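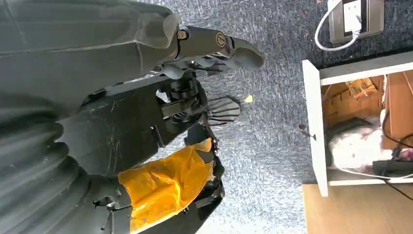 Figure 3. View from the wrist camera during collection. The jaw and the ribbed finger pad stay in view, with carpet, an open cabinet and cables behind them. Images are stored as they come from the camera and are not rotated.

3.2 Collecting the examples

All examples were gathered in furnished rooms at the Nallitz site. Each example is one attempt at a short task, guided by a person from start to finish. We recorded the wrist camera, the joint positions and the opening of the gripper on a shared clock. The set used in this paper holds 1594 examples over 48 tasks, and collection closed on 4/27/21. An earlier trial set, made in February with a different camera mount, is left out of all results.

The wrist camera was the main source of images. It moves with the hand, so the gripper takes up much of every image and the room fills what is left (Figure 3). In that image the carpet fills the middle of the frame, and the cabinet stands sideways along the right. We tried turning the images upright before training, but the arm rolls so often that no single angle is right for a whole example. The learner therefore gets the raw view together with the roll of the wrist.

We did not clear the rooms. Boxes, bags and power leads were left where they were unless they blocked the base. Small scraps on the floor were also left, and they are not labelled. Our first labelling guide, taken over from the Mernent project, asked for a mark on every loose item, which made labelling slow and gave labels that two people seldom agreed on. We now mark only the item named in the task and the surface it is to be placed on.

Operators worked in sessions of 13 examples and then changed task. Before each session the operator opened and closed the gripper once, and this movement was kept as a check on the clock. If the camera and the joint record disagreed by more than one image, the session was thrown out. This happened 49 times, mostly in the first rooms, and the discarded sessions are not part of the total given above.

Failed attempts were kept when the operator had recovered and finished the task. Where the attempt was given up, it was stored under a separate label and used only in the tests of Section 5. We did not trim pauses. Some operators stopped for several seconds before closing the gripper, and the effect of these pauses on the learned motion is taken up in Section 4.3.

The rooms used for testing were never used for collection. They are in the Mac Giolla building, where the furniture and floor coverings differ from those at Nallitz.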